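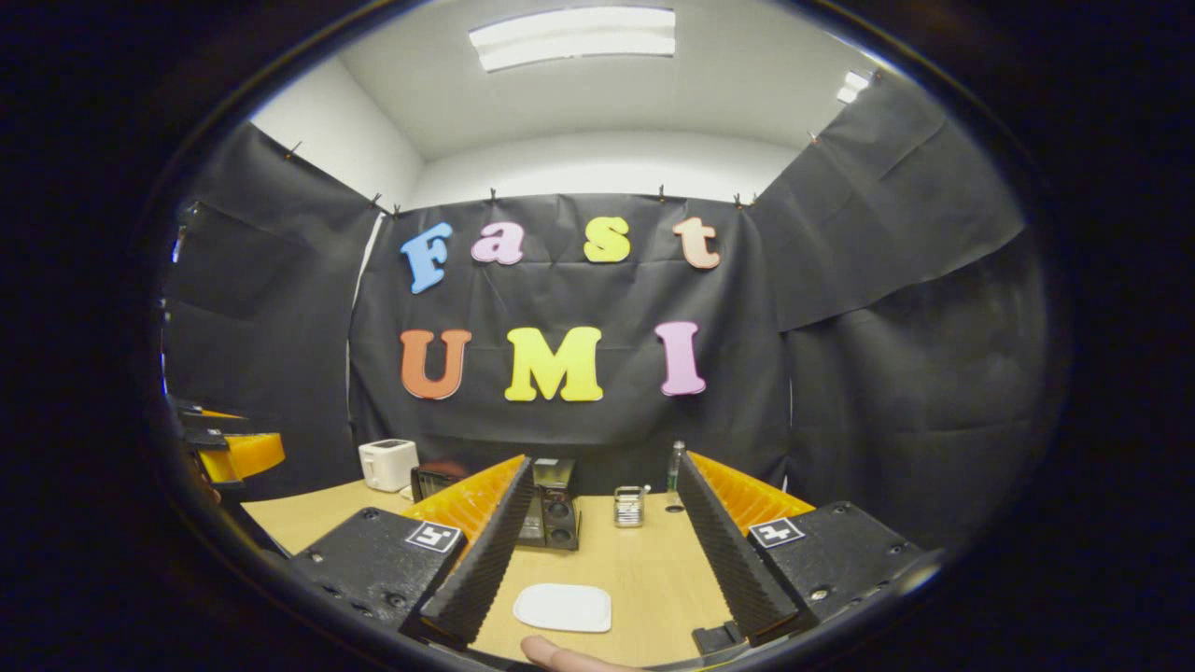

La pregunta que más veces ha llegado a esta redacción durante el año es si una máquina puede encargarse ya de las tareas corrientes de una cocina. El grupo de automatización doméstica de Priltlow le ha dedicado su último informe interno, coordinado por Kosmas Tsolakis, y la respuesta es prudente. Los brazos industriales llevan décadas repitiendo movimientos idénticos sobre piezas idénticas; una mesa de desayuno plantea otro problema. Basta una tostadora blanca, un recipiente metálico pequeño, una botella de plástico transparente con tapón verde y un plato blanco apoyado en la madera, entre los dos dedos de la pinza, para reunir materiales y formas que exigen agarres distintos. El plástico transparente y el metal siguen figurando entre las superficies que peor interpretan los sistemas de visión.

El informe reúne 3,256 ensayos de manipulación, de los cuales 837 corresponden a electrodomésticos con puerta, palanca o mando giratorio. En ese segundo grupo se concentra la mayor parte de los fallos – casi siempre por falta de precisión en el contacto y rara vez por falta de fuerza.

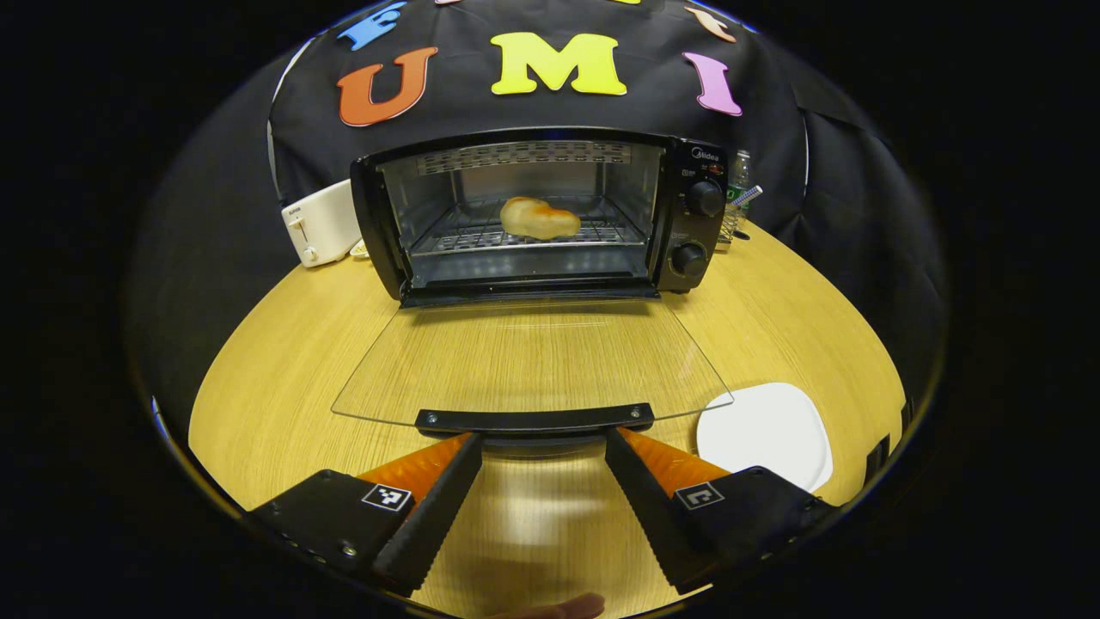 Abrir un horno pequeño y retirar su contenido es, a juicio del grupo, una buena medida del estado de la técnica. La tarea obliga a encadenar acciones que una persona realiza sin pensar: localizar el tirador, acompañar la puerta en su giro, entrar en la cavidad sin rozar las paredes y soltar el alimento donde corresponde. Con la puerta de cristal abatida del todo, el pan queda sobre la rejilla, bajo el panel perforado, y la pinza debe pasar por encima de esa puerta para alcanzarlo. Los dos mandos redondos del panel derecho añaden una dificultad propia, ya que girarlos hasta una marca requiere un control fino de la muñeca.

Priltlow no prevé recomendar equipos autónomos para cocinas particulares en el próximo ejercicio. En los talleres de Darnbridge, con objetos y posiciones más previsibles, la evaluación continuará durante 10 semanas. Los socios que deseen consultar el informe completo pueden solicitarlo a la secretaría técnica antes de que termine diciembre.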